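## 3. What riders remember of the Kurnstead line

We rode the Kurnstead to Wirik night train in June and talked with passengers over breakfast, when most people are happy to chat with a stranger. Our question was simple: which parts of a slow rail trip stay with a traveler? We collected 100 short interviews in the dining car, and they were a joy to read back.

The strongest answers were about places the train barely touches. Riders talked at length about the climb above Sutherland, where the line loops back on itself and the rear cars come into view across the valley. Several had booked the trip for the lake at Keris and then hardly brought it up — the climb had won them over.
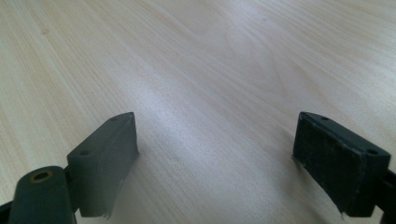

Interior finish came up far more often than we had planned for, and we added a prompt on it after the first trip. Riders in the older cars liked dark paneling and brass, while those in the refitted cars praised the pale tables. Fig. 1 shows a light wood surface of that general tone, with fine straight grain that opens into soft curves and a sheen where the light falls. One rider told us that a bright table "makes the window bigger," and we found versions of that thought in many other interviews. We think it deserves a study of its own!

Fig. 1. Light-toned wood tabletop.

Stops mattered too. The train waits 20 minutes at Sutherland, long enough to walk the platform and buy a bun from the kiosk. People who got off there gave longer and livelier accounts of the whole route than people who stayed in their seats. We can't say the stop caused this, as keen travelers may simply be the ones who step down, but the pattern held on all three trips. 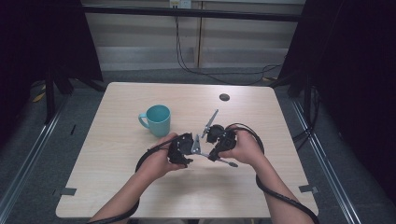 **Oluwaseun Afolabi**
*Lead author, rail travel and visitor studies*

### 3.1 Day riders and overnight riders

Day riders board at Sutherland and leave at Keris, so they miss the night section completely. Their accounts were shorter but wonderfully exact: a bridge, a red signal box, a field of horses. Overnight riders spoke more about company and sleep, and they often mixed up the order of the stations. We coded the two groups separately for this reason and compare them in Section 4.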